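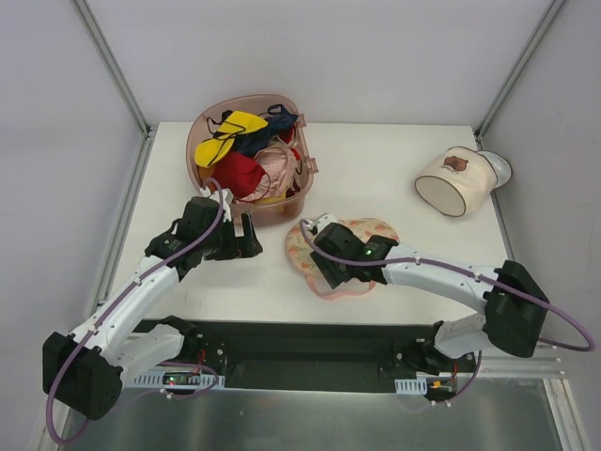

Abb. 4: Zweiarmiger Aufbau bei der Aufgabe »Stoffteile sortieren«. Links der Behälter mit dem gemischten Haufen, vorn das Teil, an dem der rechte Greifer ansetzt.

4.2 Textilien aus dem Haufen

Wer einem Roboter Teller anvertraut, bangt um die Teller. Bei Textilien bangt man um den Roboter. Stoff hat keine feste Form, dafür Bänder, Schlaufen und Kordeln, und von allem enthält unser Behälter reichlich (Abb. 4). Die Teile liegen übereinander, verdecken sich gegenseitig, und wo das eine aufhört und das nächste anfängt, war auch unter den Autoren gelegentlich strittig.

Die Aufgabe lautet: ein Teil greifen, vereinzeln, auf der freien Tischfläche ablegen. Ein Kind im Vorschulalter erledigt das, sofern man es dazu überreden kann. Die Steuerung Granik, im Mai auf den Stand der Prorutum-Versuche gebracht, wurde mit 800 vorgeführten Durchgängen trainiert. Von 55 Testdurchgängen wertete Layug 52 als begonnen; in den übrigen verharrten beide Arme über dem Tisch, eine Haltung, die man mit etwas Wohlwollen als Nachdenken bezeichnen darf.

Am häufigsten scheiterte der Griff an der Wahl der Stelle. Granik bevorzugt schmale, kontrastreiche Strukturen, also Träger und Schlaufen. Das erhöht die Aussicht, überhaupt etwas zwischen die Finger zu bekommen, und zugleich die Aussicht, daran den halben Haufen mitzuziehen. Ein Griff in die Fläche, etwa in die Mitte eines flach liegenden Teils, gelingt seltener, endet aber ordentlicher. Salazar schlug vor, den zweiten Arm zum Festhalten des Haufens einzusetzen. Das Verfahren funktioniert, wenn beide Arme dieselbe Vorstellung davon haben, welches Teil gerade gemeint ist.

Feste Gegenstände haben wir nicht in die Auswertung aufgenommen. Ebenso wenig das Falten, das Castillo für eine spätere Arbeit vorgesehen hat und das wir ihr neidlos überlassen. Für den Einsatz in der Wäscherei Galang, deren Betreiberin sich nach einem Liefertermin erkundigte, genügt der gegenwärtige Stand nicht. Abschnitt 4.3 behandelt die Laufzeiten, die an diesem Urteil wenig ändern.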